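Über uns

Das Institut Cerkgate für Parteiengeschichte und politische Rhetorik ist eine unabhängige Bildungs- und Forschungseinrichtung in freier Trägerschaft. Es untersucht, wie politische Parteien über ihre eigene Vergangenheit sprechen, welche Reden, Programme und Wahlkämpfe sie in Erinnerung halten und welche sie stillschweigend übergehen. Die Ergebnisse dieser Arbeit stehen Schulen, Hochschulen, Redaktionen und der interessierten Öffentlichkeit zur Verfügung.

Das Institut ist keiner Partei, keiner Fraktion und keiner parteinahen Stiftung verbunden. Es gibt keine Wahlempfehlungen ab und beteiligt sich nicht an Kampagnen. Mitarbeiterinnen und Mitarbeiter, die für ein politisches Amt kandidieren, lassen ihre Tätigkeit für die Dauer der Kandidatur ruhen.

Auftrag

Laut Satzung dient das Institut der Förderung der politischen Bildung und der wissenschaftlichen Beschäftigung mit dem Parteienwesen. Im Mittelpunkt steht das gesprochene und gedruckte Wort: Parteitagsreden, Wahlaufrufe, Flugblätter, Fernsehdebatten und Grundsatzprogramme. Besonderes Gewicht liegt auf dem Vergleich zwischen europäischen und nordamerikanischen Traditionen der Wahlkampfrede, der in der deutschsprachigen Lehre bislang nur am Rande behandelt wird.

Arbeitsbereiche

Das Institut gliedert sich in 6 Arbeitsbereiche: Archiv, Redeanalyse, Programmgeschichte, Wahlkampfforschung, schulische Bildung und Publikationen. Jeder Bereich wird von einer wissenschaftlichen Leitung verantwortet, die dem Direktorium schriftlich berichtet.

Das Archiv verwahrt etwa 1000 Redemanuskripte und Mitschriften, überwiegend aus Nachlässen und aus aufgelösten Geschäftsstellen. Die Bestände sind nach Herkunft geordnet und über ein Findbuch erschlossen. Für Unterlagen mit personenbezogenen Angaben gelten gesonderte Sperrfristen, über die das Archiv auf Anfrage Auskunft erteilt. Vervielfältigungen werden nach der jeweils gültigen Gebührenordnung berechnet.

Der Bereich Redeanalyse entwickelt Verfahren, mit denen sich wiederkehrende Formeln und Berufungen auf frühere Amtsträger über längere Zeiträume verfolgen lassen. Eine auf diesem Verfahren beruhende Textsammlung wird unter dem Namen Paredes geführt. Sie umfasst derzeit 400 vollständig annotierte Reden und wird laufend ergänzt. Der Zugang ist für Forschende und Lehrkräfte kostenfrei, setzt jedoch eine schriftliche Nutzungsvereinbarung voraus.
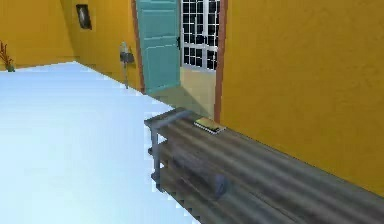 Innenansicht mit gelber Rückwand (Computerdarstellung)

Standorte

Das Institut unterhält 2 Standorte. In Stidthorpe befinden sich das Direktorium, das Archiv und der Bereich Publikationen. Die Arbeitsbereiche für Redeanalyse, Programmgeschichte, Wahlkampfforschung und schulische Bildung haben ihren Sitz in Usmont. Dort finden auch die mehrtägigen Seminare statt. Der Lesesaal in Stidthorpe ist nach vorheriger Anmeldung zugänglich; Archivalien sind mit Angabe der Signatur zu bestellen und können nicht außer Haus entliehen werden.

Bildungsangebot

Für Schulklassen der Oberstufe bietet das Institut Seminartage zur politischen Rede an. Die Teilnehmenden arbeiten mit Originaltexten, vergleichen gedruckte und tatsächlich gehaltene Fassungen und verfassen im Anschluss eine eigene kurze Stellungnahme. Lehrkräfte erhalten vorab eine Materialmappe, die mit den Rahmenlehrplänen für Politik und Geschichte abgestimmt ist. Für Redaktionen und Einrichtungen der Erwachsenenbildung werden Veranstaltungen nach Vereinbarung durchgeführt.

Im November findet das jährliche Fachkolloquium statt. Die Beiträge werden nach Begutachtung in der Schriftenreihe des Instituts veröffentlicht. Vorschläge für Vorträge können in deutscher oder englischer Sprache eingereicht werden.

Trägerschaft und Finanzierung

Träger ist der Verein Institut Cerkgate e. V. Die Finanzierung erfolgt aus Mitgliedsbeiträgen, projektgebundenen Zuwendungen und Teilnahmeentgelten. Spenden von Parteien, Fraktionen und Mandatsträgern werden nicht angenommen. Zuwendungsgeber haben keinen Einfluss auf die Auswahl der Forschungsgegenstände oder auf die Veröffentlichung von Ergebnissen. Der Jahresbericht mit der Aufstellung der Einnahmen und Ausgaben kann bei der Geschäftsstelle angefordert werden.

Kontakt

Anfragen zur Archivbenutzung richten Sie bitte schriftlich an den Standort Stidthorpe, Anmeldungen zu Seminaren an den Standort Usmont.

Stand: 2021-11-30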